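3月7日 开放日后记(实验室流水本,谁看到谁往下接着写)

趁还记得,先把今天的事倒出来,嗓子已经哑了,打字倒还行。

早上七点多到的,门口的地贴昨晚翘了一个角,拿脚踩了半天踩不平,最后用布基胶带糊上去,难看,但是没人绊倒。签到台放在走廊,本来想放在门厅,门厅那边 Jomorell 的人在摆他们的易拉宝,我懒得争。全天签到 127 人,比去年九月那场多了一大截!九月那场下大雨,也不好比。

分组还是老办法,13 个人一组,带进来,讲一段,看机器跑一段,提问,送出去。上午第一组讲得太长了(我的锅,一开口就收不住,从末端执行器的历史开始讲,后排两个小朋友已经蹲在地上玩鞋带了)。第二组开始我把前面那段全砍掉,进门就让机器动,边动边说,效果好多了。以后都这么来,开场白一句就够:这台机器要从箱子里把东西拿出来,放到另一只箱子里,我们看看它拿不拿得起来。

关于安全线。昨天和 Hrvoje Hodžić 商量的是黄线外一米,今天早上他又往外挪了一点,说小孩的胳膊比你想的长。我当时还觉得他小题大做,结果第三组真有个孩子整个人趴过来伸手指,离线还有一截。服了。急停按钮一直在他手上,讲解的人不碰急停,这一条写进流程里,下次换人也照办。演示速度全天锁在低速,有位家长问为什么这么慢,是不是便宜货,我说开快了您就不敢站这么近了,他哈哈大笑,后来又排了一次队。

上午的几个小毛病,记一下:

一、九点多,相机那边的标定偏了。症状是抓取点老往一边跑,夹爪下去差一点点,擦着边过去。Hrvoje 一看就说是支架被人碰过,重新跑了一遍标定,前后耽误了一组的时间。那一组我就带他们去看白板上的流程图,其实他们挺爱看的,有个高中生问抓取失败算不算数据,问得真好,我差点当场给他发表格让他来暑期班。

二、显示屏上的抓取置信度,原来那套配色在投影上根本分不清,深绿和深蓝糊成一团。中午改成了白底黑字的数字,土是土了点,后排能看见。配色那套以后只在自己屏幕上用。

三、麦克风。Fuentealba 借来的那套领夹麦,一靠近控制柜就滋滋响。下午干脆不用了,靠喊。嗓子就是这么没的。

四、真空发生器今天没用上,吸盘那套工装放在柜子里没拿出来。有人问能不能看吸盘,我说下回。这个得兑现,已经有两位留了邮箱。

中午吃的盒饭,订少了两份,我和 Hrvoje 分了一份,外加半包苏打饼干。下午 Nerkbridge 来了四个人,是正经来谈事的,混在参观的队伍里听了一整轮,然后才自我介绍,吓我一跳,还好那一轮没讲什么不该讲的。他们做的是分拣线,关心的问题很具体:换一批没见过的东西要重新训练多久,夹爪手指磨损了怎么办,抓空了怎么发现。第一个问题我照实答了,看东西,差别很大,他们带样品来试才算数。第二个我说我们自己也在记,目前手指是按次数换的,每 1000 次循环拆下来看一眼,有磨痕就换,没有就装回去。他们那边记笔记的女士听到“拆下来看一眼”笑了,说他们也是。第三个问题聊得最久,夹爪开度加上电流,两个一起看,单看哪个都会被骗,软的东西尤其骗人。他们自己吃过亏,说是一整个夜班都在往传送带上放空气。

约了他们下次带一箱自己的东西来。我提了三个条件:别带玻璃的,别带会漏的,提前一周把清单给我。他们答应了,清单发给 Hrvoje,抄送我。

顺便说说提问环节。全天被问得最多的是“它会不会抢我工作”,其次是“多少钱”,再其次是“它叫什么名字”。最后这个我每组都答不一样,答到后来自己也乱了,有个小姑娘上午来过,下午又带着弟弟来,当场拆穿我:“你上午说它叫土豆!”好吧,那就叫土豆。Hrvoje 已经拿标签机打了一条,说要贴在控制柜上,我没拦。

还有位老先生,退休前是钳工,站在那里看了三轮没说话,临走跟我说,你们这个手,劲儿使得不对,拿细长的东西要拿在重心边上,不要拿尾巴。我解释说现在的策略是先保证抓得住,再管姿态。他说那你放下去的时候它要甩。说得完全对,这正好是我们上个月吵了一个礼拜的事情。留了电话,想请他来坐一下午,真的,比看论文管用。 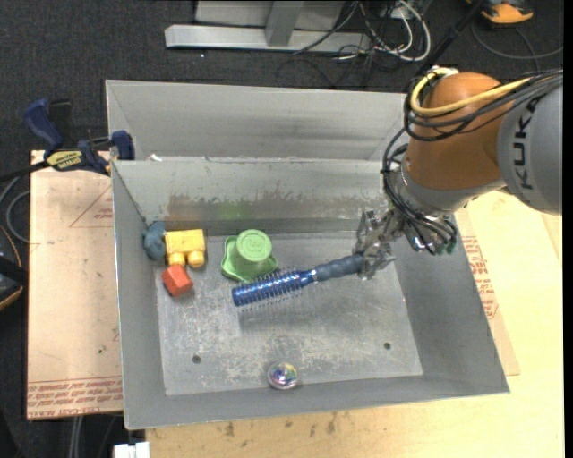 杂物箱这一项还是最受欢迎的,比叠方块强太多。叠方块观众看两次就猜得到下一步,杂物箱每一把都像开盲盒,围着的人会自己押注。蓝色圆筒梳一被提起来就特别有戏:夹爪捏的是手柄末端,梳头斜着朝下,正好是老先生说的那种拿法。梳毛还带来另一个麻烦,深度图在那一圈老是毛毛糙糙的,分割出来的轮廓比实物胖一圈,规划的时候就会跟旁边的东西“打架”,绿色的那块塑料玩具要是挨得近,经常被当成同一个物体。透明小球是另一个刺头,反光,里面又花花绿绿的,相机每次看到的都不一样。我的意见是这两样都留着,演示就该有难的,全是积木那种规规矩矩的东西,看着顺,学不到什么。

关于金属箱我得单独抱怨两句。箱底划痕越来越多,磨白的地方和没磨的地方反光不一样,换个灯就换一套噪声。我想过铺一层哑光垫子,Hrvoje 不同意,说客户那边的箱子也是这么破的,垫子一铺等于给自己放水。道理我懂。折中一下:演示用原样的箱子,另外找一只新的贴哑光膜,做对照,两边各跑 500 次,数据摆出来再吵。膜向 Drositz 问过价了,还没回。

固定箱子现在靠夹子,就是 IRWIN 那把蓝黑的,说实话挺好用,收摊的时候我推了推箱子,纹丝不动。但它夹在箱角,手臂从另一边进来没事,要是哪天改成从这边进,规划里可得把夹子加进碰撞模型,现在模型里没有它!谁改布局谁记得加,先写在这里,免得到时候说我没讲。

下午最后两组人已经不怎么听讲了,就想看机器动,我也不讲了,大家一起看。有一把它连着三次没夹起来同一样东西,第四次起来了,全场鼓掌,比任何一次一把成功的掌声都大。我把日志的时间段标出来了,失败的三次都存着,别清。那位高中生要是真来暑期班,第一个作业就是看这三次,让他自己说哪里不对。

四点半收的摊。收摊以后和 Hrvoje 把今天的日志粗粗翻了一遍,先不写成功率,今天中途重新标定过,前后两段不能混在一起算,谁也别拿去写幻灯片。他明天把两段切开,分别出表。抓空误报的那几条单独拎出来,我怀疑是阈值的问题,电流那一路上午和下午的基线不一样,可能跟热机有关,也可能就是我想多了。

待办,谁有空谁领:

标定板换个新的底座,现在那个一碰就歪。支架上贴“勿碰”,字要大。
抓空检测的阈值重新看一遍,我来。
给 Nerkbridge 回邮件,把样品的三个条件写清楚。我来,明天上午。
领夹麦还给 Fuentealba,顺便问问有没有头戴的。
哑光膜,等 Drositz 回价,后天还没消息就打电话催。
夹子的碰撞模型,Hrvoje 领了。
两位想看吸盘的观众,邮箱在签到表最后一页的背面,别把那页扔了!
地贴重新买,买带背胶的那种,今天这种不行。
盒饭下次多订三份。

另外,签到台上有人落了一把灰色折叠伞和一只小孩的手套,都放在门后面的架子上。手套的主人我大概知道是谁,就是给土豆定名的那位,她妈妈留过电话,明天我打过去问一下。

Hrvoje 补一句在下面:标签已经贴了。

我看到了,贴歪了,明天重贴。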